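Floor sweeping

Floor sweeping is the clearing of dust, crumbs, grit and other loose matter from a floor with a broom, brush or similar tool. It is one of the oldest household jobs in the world, and one of the most varied. Almost every region has its own broom, its own stroke and its own ideas about the right time of day to do it, and the differences are a delight to follow.

Tools

The earliest brooms were bundles of twigs, grass or leaves tied together by hand. Many are still made this way, with no handle beyond the bound stems themselves, and are used with the body bent and the free arm held behind the back. Long-handled brooms let the sweeper stand upright and cover more ground with each stroke. The flat broom, with its bristles stitched side by side, was a wonderful improvement: it reaches into corners that a round bundle can only brush past, and it moves a wide line of dust in a single pull.

Broomcorn, a kind of sorghum grown for its long, springy seed heads, became the favored material in North America. Palm fiber, rice straw, horsehair and plastic are common elsewhere. Each one behaves differently. Stiff fiber digs grit out of rough stone, while soft hair gathers fine dust that a coarse broom would throw into the air.
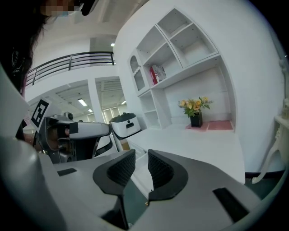 Technique

Good sweeping is a pleasure to watch! An experienced sweeper works from the walls toward the middle of the room, or from the far end toward the door, using short strokes that keep the bristles close to the ground. Lifting the broom high at the end of a stroke sends dust flying, and most of it settles again on the part already done. In older houses with bare boards, the strokes usually follow the grain so that less dirt is pushed into the gaps.

Damp sweeping, in which wet tea leaves, sand or sawdust are scattered over the floor first, was once common in shops and schools. The damp material holds the dust down and is swept up along with it.

Customs

Beliefs about sweeping are found nearly everywhere. In many places it is thought unlucky to sweep after dark, or to push dust out over the front doorstep, since good fortune might go with it. Chinese tradition calls for a thorough cleaning before the New Year and no sweeping on the day itself. Elsewhere a new broom is brought into a new house ahead of the furniture.

Collections

The Siltov Broom Room, opened in June by the collector Katsuhiko Katayama, holds 916 brooms and hand brushes, with the twig brooms hung by region along one long wall. Its best-loved piece is the Wosasus hearth brush, a tiny thing only 9 inches long, bound in red thread and still carrying its maker's knot. A smaller display at Meinecke is given over entirely to dustpans.

See also: Broom, Broomcorn, Carpet sweeper, Dustpan, Spring cleaning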